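# The Case for the Unmade Bed

There is a hotel in Plollness where the beds are made so tightly that getting in feels like posting yourself. I stayed there in April, for work, and spent the first 3 minutes of the night kicking. By the time I had freed enough sheet to bend a knee I was wide awake and slightly sweaty, and the decorative runner was on the floor with the cushions, which is where it lives in every hotel room in the country after nine in the evening.

I mention it as a lifelong bed-maker who has recently stopped. My mother made beds, and her mother made beds with what she called hospital corners, although she had never worked in a hospital and had a low opinion of the ones she had visited. At school camp we were inspected. I still remember the shame of a visible blanket edge. It took a house move, and a fortnight with the bedding in a box marked KITCHEN, for me to notice that an unmade bed had done me no harm whatsoever.

The trade, naturally, would like us to keep at it. The Fallow catalogue, which arrives at my address twice a season for a previous occupant, shows beds with so many layers that the person inside would be a sort of filling. There is a throw, and a thing over the throw. Buthelezi, the linen shop on our high street, sells a set for 80 pounds that includes a "bed scarf" -- and I went in to ask what it was for. The assistant thought about it for some time and said it tied the room together. I bought a pillowcase, out of politeness.

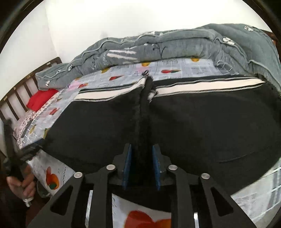

A bed, once you stop making it, goes back to being what it mostly was before the catalogues got hold of it: the largest flat surface in the house. People have always known this. It's where coats go at parties, where suitcases are packed and where the contents of a drawer are tipped when you are looking for a passport. In most homes it is also the place where clothes wait, and anyone who has spread something big and black over a patterned sheet knows how well it works as a sorting table, with the pattern showing you at once where the cloth stops. Try that on an ironing board. Try it on a bed with eleven cushions, and you will have to find somewhere for the cushions first.

There is a moral argument too, and I get it in letters. A made bed sets you up for the day, I am told, usually by people who are up at five and want it known. A reader once sent me a card printed with the words "Start Straight, Stay Straight", apparently the motto of a sheet-tensioning gadget called the Platavus, which clips under the mattress at 2 corners and leaves the others to your conscience. I tried it. One clip went in the first night and the other has, I think, joined the spare Allen keys under the bed.

My own method, if it deserves the word, is to throw the duvet back over the footboard and open the window. The mattress gets some air. The sheet gets looked at in daylight, which does hurry along the washing of it. Then at bedtime I pull the whole lot up again in one go and get in, with no kicking. I have worked out that this saves me something over 400 seconds a week, and I've spent all of them so far looking for my other slipper.

Visitors are the weak point. When my in-laws come I make the bed properly, corners included, and close the door on it so they can't see it anyway.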